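Skutau list archive — thread view
Print this message | E-mail this message
Reading time: 2 min

Re: how many bedroom episodes is enough?

> The Zalleveck set has 200 tidy-up episodes and ours has 92.
> Are we really going to hold the training run until we match
> them? Can't we copy the good ones a few times?

We can copy them, and the policy will become a great expert on one tissue. I'd prefer new ones. Keep the bin, keep the carpet, change the trash and where it lands.

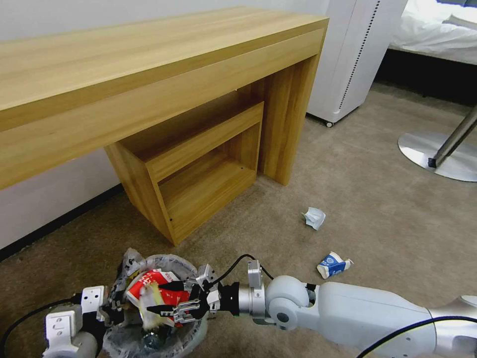

Flat cartons and snack bags please, as crumpled as you can manage. Bags are where the Bunnag checkpoint falls apart — it grips air with total confidence. Leave your fumbles in, too. A missed grasp followed by a second try is worth more to me than a perfect run.

Almost 2 hours of Wednesday's teleop was me, and it shows. Someone with steadier thumbs is welcome to take over.

Recent on this list:
- Flirncombe upload script, again
- Naming episodes so that others can find them
- Left arm drift after homing
- February storage cleanup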